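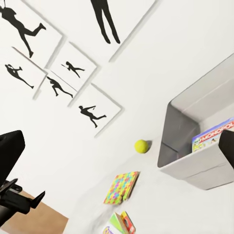 Paint makers sell white as a neutral choice. Nahuel Echeverría, a color chemist at Prorinix, treats it as an optical problem. A white wall returns most of the light that reaches it, and on the way it picks up whatever the floor is sending up.

His test room in Ojeda has been repainted 17 times. Each coat is measured at 136 points, first at noon and again under lamps. The largest shifts occur low on the wall, where an oak floor pushes a blue-white toward gray-green. Titanium dioxide does the scattering; the tint is a trace of black, ocher or violet.

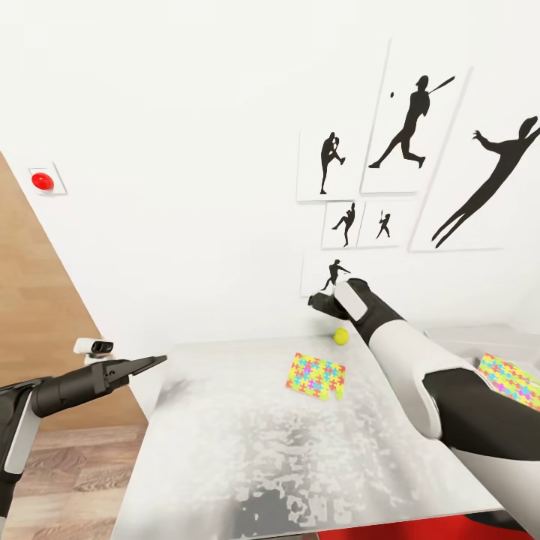 Sheen and surface

Flat paint hides joints but marks easily. Eggshell cleans better and shows every ridge of filler under side light. Ximena Medina, a plasterer in Amham, sands to 800 grit only where a window runs close to the wall – elsewhere the work is wasted. She allows two thin coats over primer and leaves the room shut overnight.

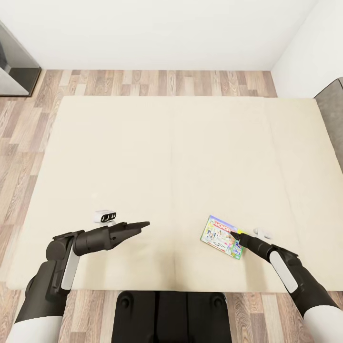

White walls meeting above a wood-plank floor.

Floors complicate the choice. Girotwood, which mills planks in mixed tones, now ships a sample board with each order so that buyers can stand it against a painted card. Echeverría recommends viewing the pair in December, when the sun is low and the error is largest.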